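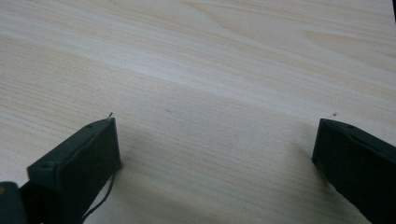

Kazimiera Bednarek asked after the last session why a board that was flat when it left the shop should cup in December, given that the finish was intact on every face. A finish slows the exchange of moisture with the air. It does not stop it.

Unit 4. Wood movement

4.1 Moisture content
Moisture content (MC) is the mass of water divided by the oven-dry mass, as a percentage. A sample that weighs 484 g as received and 400 g oven-dry has an MC of 21 percent. Weigh again until two readings agree.

4.2 Direction
Shrinkage is greatest tangentially (along the growth rings), smaller radially, and very small along the grain. Flat-sawn boards therefore cup, usually away from the heart side as they dry. Quarter-sawn boards stay flatter but still change in thickness.

4.3 Worked case
Panel width 1,000 mm, change in MC 4 points, coefficient 0.002 per point:
1,000 x 4 x 0.002 = 8 mm
Allow for this across the grain — slotted screw holes or buttons, never a glued cross batten.

4.4 Veneer
Veneer follows its substrate. Lay the same species and thickness on both faces, or the panel will bow.

Reading: Hirvonen, Teltville notes, section 4. Bring the Lutby sample weights to the next lab.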